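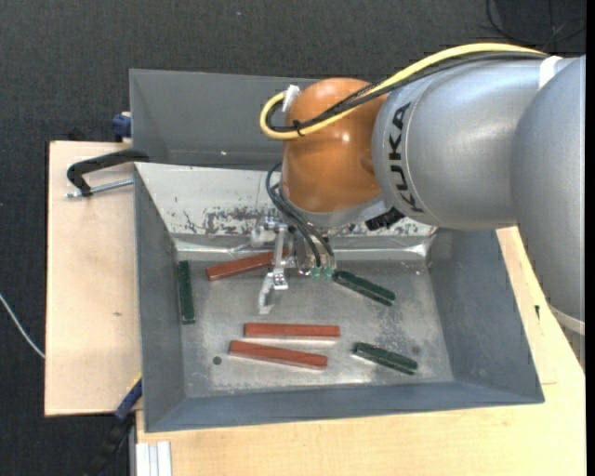
Dorkum Installer Leads

Version 2, updated March 30, 2023

Quote requests from homeowners looking for windows, doors, porches and garden rooms, with the outcome of each request. Names, street addresses and phone numbers were removed before release.

Contents

leads.csv: 4,000 rows, one per request
installers.csv: 30 installers, keyed by installer_id
codes.txt: product and outcome codes

Main columns in leads.csv

lead_id: unique within the file
product: see codes.txt
region: sales region, no finer
received: month only
installer_id: blank if the lead was never sold
outcome: quoted, ordered, no reply, withdrawn

Source

Requests came in through the Sollport and Likidau web forms. Likidau did not ask for a budget until March, so the budget column is empty for its earlier rows. Leave those blank; do not read them as zero.

Known problems

Porch and door requests overlap. Latifa El-Sayed recoded 1,000 rows by hand, marked with recoded = 1. The rest keep the code the homeowner picked.

Outcomes are reported by installers. Shirazi branches report orders but not withdrawals.

Use

Free for research and internal reporting. Do not try to match rows to households. Send corrections to Guido Donati with the lead_id.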